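Notizen zum Vortrag: Umbau eines Lastenrads auf Elektroantrieb
Stand 2023-02-18

(Zuerst Folie mit dem Titel stehen lassen, bis alle sitzen. Langsam sprechen.)

Guten Abend und vielen Dank für die Einladung. Deutsch ist nicht meine Muttersprache, ich bitte also um ein Zeichen, wenn ich ein Wort falsch benutze oder wenn ich zu schnell werde. Fragen gerne sofort stellen, besonders bei dem Teil über die Verkabelung.

Ich spreche heute über mein Lastenrad, ein Parkitz mit zwei Rädern und langer Ladefläche vorne. Ich habe es gebraucht gekauft, ohne Motor. Es ist ein sehr gutes Fahrrad, solange die Straße flach ist. Ich wohne aber oben am Hang, und der Weg vom Markt nach Hause war mit voller Kiste eine kleine Strafe. Im Mai habe ich mit dem Umbau angefangen.

Folie 2: Warum kein neues Rad

Die erste Frage, die ich immer bekomme: Warum kaufst du nicht einfach ein fertiges Elektrorad? Die ehrliche Antwort ist, dass ich gerne Dinge zerlege. Die zweite Antwort ist das Geld. Der Nachrüstsatz von Tolton hat mich 1000 Euro gekostet, mit Akku. Für ein vergleichbares fertiges Rad hätte ich ein Mehrfaches bezahlt.

Es gibt aber auch Gründe dagegen, und diese möchte ich nicht verschweigen. Der Hersteller des Rahmens gibt nach dem Umbau keine Garantie mehr. Die Bremsen waren für ein Rad ohne Motor gedacht, ich musste sie ersetzen. Und man muss sich vorher erkundigen, was rechtlich erlaubt ist. In Deutschland gilt ein solches Rad nur dann als Fahrrad, wenn der Motor nur beim Treten hilft, wenn er bei 25 Kilometern pro Stunde abschaltet und wenn die Nenndauerleistung nicht über 250 Watt liegt. Wer mehr einstellt, fährt ein Kraftfahrzeug, und zwar ohne Zulassung und ohne Versicherung.

(Hier kommt meistens die Frage nach dem Tuning. Kurz antworten: Ich mache es nicht und ich zeige es auch nicht.)

Folie 3: Mittelmotor oder Nabenmotor

Ich habe lange überlegt. Der Nabenmotor ist einfacher einzubauen, man tauscht ein Laufrad und ist fast fertig. Der Mittelmotor sitzt am Tretlager und benutzt die Gangschaltung mit. Am Berg und mit Last ist das ein großer Vorteil, weil der Motor in einer günstigen Drehzahl bleiben kann. Der Nachteil ist der Verschleiß: Kette und Ritzel müssen die Kraft von den Beinen und vom Motor zusammen tragen. Meine erste Kette war nach 1000 Kilometern am Ende. Danach habe ich eine stärkere genommen und schalte jetzt unter Last nicht mehr.

Wer den Mittelmotor will, muss das Tretlagergehäuse messen, bevor er bestellt. Bitte mit dem Messschieber, nicht mit dem Lineal. Ich habe mit dem Lineal gemessen und dann eine Distanzhülse nachkaufen müssen. Auch die Kettenlinie prüfen: Bei mir stand das vordere Kettenblatt zu weit außen und die Kette lief im kleinsten Gang schräg.

Folie 4: Der Einbau

Die Reihenfolge, die bei mir funktioniert hat:

Kurbeln und altes Innenlager ausbauen. Das Lager auf der rechten Seite hat bei den meisten Rädern mit BSA-Gewinde ein Linksgewinde. Ich wusste es, und ich habe trotzdem zuerst in die falsche Richtung gedreht.

Gehäuse innen reinigen und leicht fetten.

Motor einschieben, Kontermutter nur mit der Hand anziehen, dann die Lage prüfen. Der Motor darf nicht an der Strebe anliegen.

Kabel provisorisch mit Klettband befestigen und einmal den Lenker von links nach rechts bewegen. Beim Lastenrad ist das wichtiger als beim normalen Rad, denn die Lenkstange unter der Ladefläche bewegt sich mit.

Erst danach mit dem richtigen Drehmoment festziehen und nach der ersten längeren Fahrt noch einmal kontrollieren. Mein Motor hatte sich etwas gelockert.

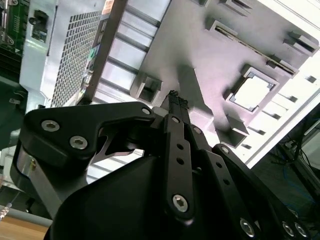
Offener Desktop-PC, davor ein schwarzer Greifer.

Folie 5: Der Akku

Der Akku ist der teuerste Teil und auch der gefährlichste, deshalb bleibe ich hier etwas länger. Ich habe keinen selbst gebaut und ich rate davon ab. Mein Akku ist ein fertiges Paket mit eigenem Batteriemanagement. Er sitzt in einer abschließbaren Halterung hinter der Kiste, möglichst tief. Zuerst war er auf dem Gepäckträger, und das Rad wurde beim Schieben sehr kippelig.

Zum Laden: immer nur mit dem Ladegerät, das zum Akku gehört. Nicht laden, wenn er noch kalt von draußen kommt, zuerst eine Weile in der Wohnung stehen lassen. Im Winter lagere ich ihn mit etwas mehr als halber Ladung in einem trockenen Raum ohne Frost.

Zwischen Akku und Controller ist eine Sicherung von 15 Ampere. Sie ist mir einmal durchgebrannt, und ich war zuerst sehr ärgerlich auf die Sicherung. Schuld war ein gescheuertes Kabel, an der Stelle, wo es durch den Rahmen geht. Jetzt ist dort eine Gummitülle.

(Gummitülle herumgeben, sie ist in der linken Jackentasche.)

Folie 6: Einstellungen am Controller

Die Software zum Einstellen heißt Flumlow. Sie läuft auf dem Rechner und braucht ein USB-Kabel mit passendem Stecker zum Controller. Die Oberfläche ist nicht schön und die Übersetzung ist noch schlechter als mein Deutsch. Bevor man etwas ändert, bitte die Werkseinstellung auslesen und als Datei speichern. Ich habe das beim ersten Mal nicht gemacht und habe einen ganzen Abend gebraucht, bis der Motor wieder ruhig anlief.

Geändert habe ich nur wenig. Der Motor setzt jetzt weicher ein, damit die Kiste beim Anfahren keinen Ruck bekommt. Die Nachlaufzeit nach dem letzten Tritt ist kürzer. Die Unterstützungsstufen liegen unten enger zusammen, ich fahre nämlich meistens in den beiden niedrigsten.

Folie 7: Bremsen

Vorne und hinten sind jetzt hydraulische Scheibenbremsen von Cabrera, mit Schalter im Hebel, der den Motor sofort trennt. Diesen Schalter sollte man nicht weglassen, auch wenn der Satz ohne ihn läuft. Neue Beläge muss man einbremsen, also mehrmals aus mittlerem Tempo kräftig verzögern, ohne dass die Räder blockieren. Ich habe es auf einem leeren Parkplatz gemacht, mit zwei Säcken Blumenerde in der Kiste.

Folie 8: Was es im Alltag bringt

Ich führe ein kleines Heft im Handschuhfach, so nenne ich das Fach unter der Sitzbank in der Kiste. Die längste Strecke mit einer Ladung war im Flachen und mit wenig Unterstützung, darüber war ich selber erstaunt. Im Hügelland ist es deutlich weniger. Seit dem Umbau habe ich 348 Fahrten eingetragen. Den Berg nach Hause fahre ich jetzt ohne abzusteigen, auch mit Getränkekisten.

Nicht gelöst ist das Geräusch. Der Motor singt in einer bestimmten Drehzahl, und die Holzkiste verstärkt den Ton. Ich habe Filz zwischen Kiste und Rahmen gelegt, es ist besser geworden, aber nicht weg. Wenn jemand hier im Raum eine Idee hat, bin ich dankbar.

(Ende der Folien. Falls noch Zeit ist, das Rad steht im Hof. Probefahrt nur mit Helm und zuerst ohne Motor, weil die Lenkung am Anfang ungewohnt ist. Schlüssel für den Akku nicht auf dem Pult vergessen.)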